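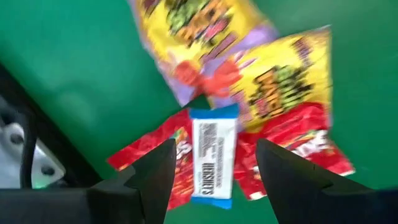
11/19/23

I've been reading the Grarnis paper again, the one everybody kept sending me in February, and I still don't buy the headline number. The claim is that a policy trained on 3,165 demonstrations of picking sweets out of a small heap will carry over to "unseen clutter". Fine. Unseen by whom?

Look at what a heap means in practice. You get a few packets on a plain green surface, some overlapping, a Hershey's bar with a couple of red Skittles packets either side of it. Bright, shiny, different colours, all near the middle of the view. I'm not saying that is easy. Wrappers are horrible things for a gripper. They crinkle, they throw highlights, and a wrist camera that close sees mostly glare and crease. But the test heaps were made from the same bag of sweets, by the same people, on the same surface. If that counts as unseen then so does my kitchen when I've moved the kettle.

Kartini Hidayat thinks I'm being unfair. Her point is that the interesting bit is the wrist view on its own, with no overhead camera, and that the fingers hide part of what the policy most needs to see. She's right about that. In our own pictures one finger sits over a good part of a red packet, and the brand name on the other side is half gone behind the chocolate. If a method copes with that from a single camera, it deserves some credit.

So we tried to be fair about it. Samira Bataineh set up the released weights and we ran two conditions, 16 heaps in each. In the first we followed the recipe in the paper as closely as we could. In the second we kept the sweets and let somebody who hadn't read the paper drop them, which meant more of them landed back side up, with fine print where the training pictures have a big logo.

The first condition looked very much like the paper. In the second, success fell by 33 points. Most of the failures were the same failure: the fingers closed on two wrappers at once and lifted both, and the success check in the released code passes that as a pick. We marked them by hand instead. I'd like to know how the original figure was marked, and I've written to ask.

Raimo Juntunen's guess is that the policy has learned "go to the logo" and very little about edges. Mine is duller - I think it has learned the middle of the surface. Both can be tested by shifting the heap towards a corner, and Samira has started on that with the Ustelik arm. I'll put the numbers up when she's done, including if they make me look silly.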